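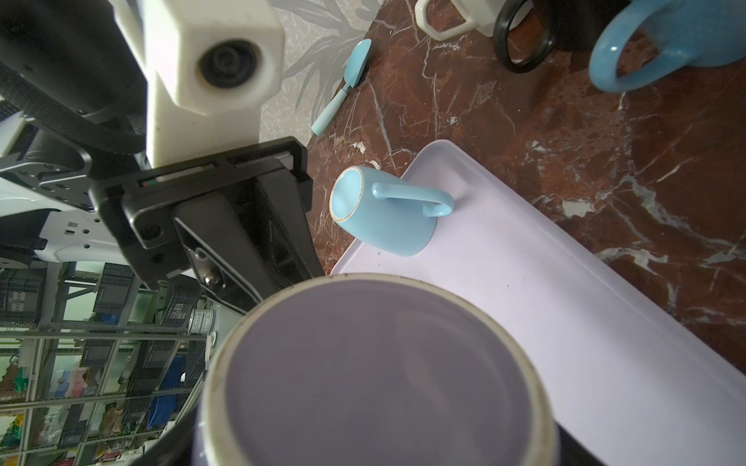

From: Kerttu Kiiskinen
To: Shared Equipment list
Subject: Re: Clendix gripper kit, evaluation terms and open questions

Dear colleagues,

Thank you to those who replied to the first notice. I am answering Tsion Wubshet's message on the list, as several members have written to me privately with the same concerns. Her message is quoted in part, with my replies after each passage.

> On behalf of the teaching laboratory at Zivham, I would like to ask for more detail before we commit to the evaluation of the Clendix kit. The notice states that the kit is "suited to household objects." Our students work mainly with cups, bowls and cutlery, and our experience with the previous two-finger product was poor. It held a straight-sided cup well enough but slipped on anything with a taper. Could you state what has been tried and on what kind of object?

The evaluation at Rollmont has been limited to tableware on a countertop and on a tray. Mugs make up most of the set, in more than one size, and a spoon is included. We chose mugs because they present several different problems to a gripper: a smooth outer wall, a rim, and a handle that may point in any direction. The fingers may approach from the side or close over the rim, and we have asked the operators to record which approach was used in every trial.

Tapered cups have not been tested. Your laboratory would be welcome to supply a set, and I would regard that as a useful addition to the review. Please send at least two of each kind, as some chipping must be expected.

> We are also concerned about objects that are not standing upright. A mug lying at an angle on a tray is a normal event in our exercises, and the vendor's brochure shows only upright items placed in a neat row.

This is a fair criticism of the brochure. The trial plan contains 40 placements, of which 23 begin with a mug tipped or lying on its side. The first round has been run and the second has not. Until both are complete I will not circulate a success rate, and I ask members not to quote the partial results that were mentioned at the last meeting.

What I can report is that tipped mugs take the operators noticeably longer. The greater part of that time is spent choosing where to place the fingers. Anderson Caldeira, who has done most of the operating, has asked that the written guide include a section on handles, as the current text has a single sentence on the subject. I have passed this request to the vendor and have received an acknowledgment, though no date.

> Third, the wrist camera. Is it part of the kit or an extra? If it is an extra, may we use our own printed mount?

The camera is listed separately. The base kit consists of the gripper, one pair of fingers, the cable and the fastening hardware. Members may use their own mount, and the vendor has confirmed in writing that doing so does not affect the warranty on the gripper itself. Damage to the cable caused by a member's own mount would not be covered. Please read clause 2 of the loan agreement with care on this point. The wording is less clear than it should be, and Hạnh Cao is preparing a revised version.

I would add a practical remark. When the gripper is low over a large mug, a wrist view may show a great deal of that mug and much less of whatever lies behind it. Laboratories intending to work with crowded counters should consider a second, fixed camera, and should include it in their budget from the start.

> Finally, we would like to know who is responsible for consumables and what happens if the kit is returned late.

Replacement finger pads are supplied with the loan. Additional pads are charged to the borrowing laboratory at the vendor's list price. Late return is handled under the ordinary rules of the equipment pool: the next laboratory in the queue is informed, and the borrowing laboratory loses its place for the following term. No fee is charged.

The present order of the queue is as follows:

1. Rollmont, until the second round of trials is finished
2. Zivham, subject to confirmation by Ms. Wubshet
3. Huỳnh Workshop, for use with the bench arm
4. Unassigned

Requests for the fourth place should be sent to Hạnh Tiêu and should quote pool reference 2062 in the subject line. Please note that there are two persons named Hạnh in this correspondence. Loan requests go to Hạnh Tiêu, and questions on the agreement go to Hạnh Cao. Several messages have already gone to the wrong desk.

With your request, please provide:

- the make of the arm to which the gripper will be attached
- the objects you intend to handle, with the heaviest item named
- whether you require the camera
- the name of the person who will sign for the kit

Laboratories with an arm other than those on the vendor's compatibility sheet may still apply. An adapter plate can be ordered, but it is not stocked, and the pool does not pay for it.

The kit will remain at Rollmont through February. Members who wish to see it in use before deciding may attend an operating session, which begins at 2 p.m. and is limited to four visitors. Closed shoes are required. Visitors should not handle the arm or move any of the objects during a trial, including those at the back of the counter.

I will write to the list again when the second round has been entered in the log.

With kind regards,

Kerttu Kiiskinen
Equipment Pool Coordinator
Rollmont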